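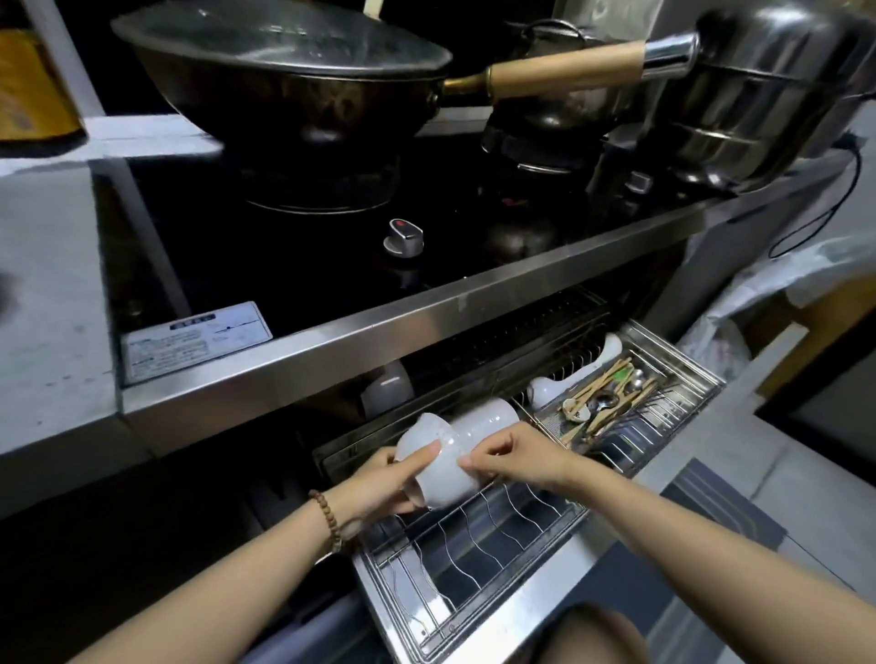
Cups and cutlery in the pull-out rack under the hob.

To: Plodumcombe Residents' List
Date: 6 December 2018
Subject: Re: Kitchen charges at Branen House

Dear Residents,

The management office has received the following message and is replying to the whole list, as the matter affects every flat.

> The September statement shows a kitchen charge of 3,117 for
> the building, against 2,158 the year before. Could the office
> please explain the rise? We were told the new units would be
> paid for out of the reserve.

The units supplied by Masson were paid for out of the reserve, as agreed, and do not appear in the statement. The rise comes from two items: the yearly gas safety check, which now covers all 33 flats and was previously billed to each household, and the repair of the shared waste pipe on the Garkarine Road side.

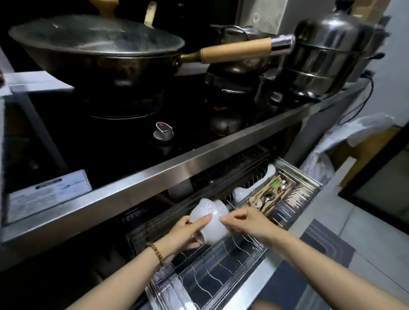
Residents who paid for their own gas check before September should send a copy of the receipt to the office. The amount will be taken off the next bill - no form is needed. Receipts for boiler servicing cannot be accepted under this heading.

The guarantee on the Masson units covers hinges, runners and wire racks. Faults should be reported to the office in writing and not to the fitters.
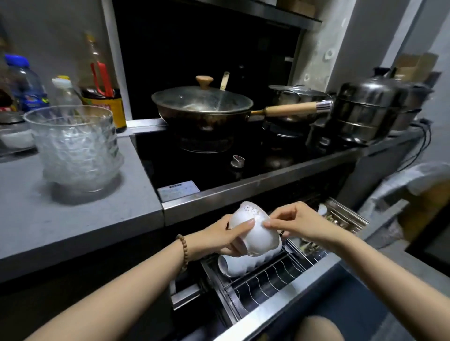

Bowls and the cutlery compartment, drawer open.

The full accounts may be read at the office during opening hours. Questions on the waste pipe should be sent separately, with the flat number in the subject line.

Yours faithfully,
The Management Office
Branen House, Plodumcombe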